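Plarkport Community Board > Town Talk > The 10 cent bag charge

tinroof_ed
Paid for three paper bags at Cevier last night and one gave out before I reached the car. I don't mind a bag fee. I mind a fee for a bag that quits early.

marshgrass
Bring a tote. It's been the rule since August.

tinroof_ed
I own 200 totes. They live in the trunk, where they are safe from groceries.

Gemma Cheetham
Posted 12 February 2024
I'm with Ed on this. The old bags had a thicker bottom and you could get a month out of one. I reuse mine for snacks in the hall closet and the new ones go soft pretty fast.

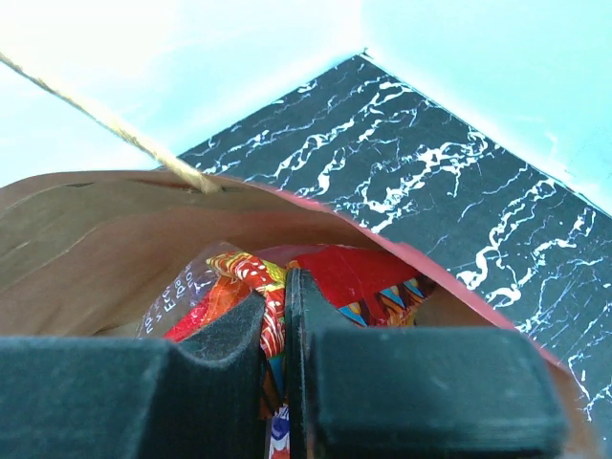
Snack bag, current condition.

marshgrass
Looks fine to me. Creases are not damage, Gemma. I have creases.

Gemma Cheetham
Give it a week and a jar of pickles.

riedl_st_resident
Double bag anything in glass. Also, Cevier will swap a torn bag if you take it back to the desk with the receipt.

tinroof_ed
So I drive back across town for a dime. What does the fee pay for, anyway?

marshgrass
The store keeps it. It was in the town notice, page 2, which I assume you also keep in the trunk.

riedl_st_resident
I thought half went to the creek cleanup?

marshgrass
That was the first draft. They dropped it.

Gemma Cheetham
Well, now I'm annoyed about two things.

tinroof_ed
Welcome. Does anyone want some totes?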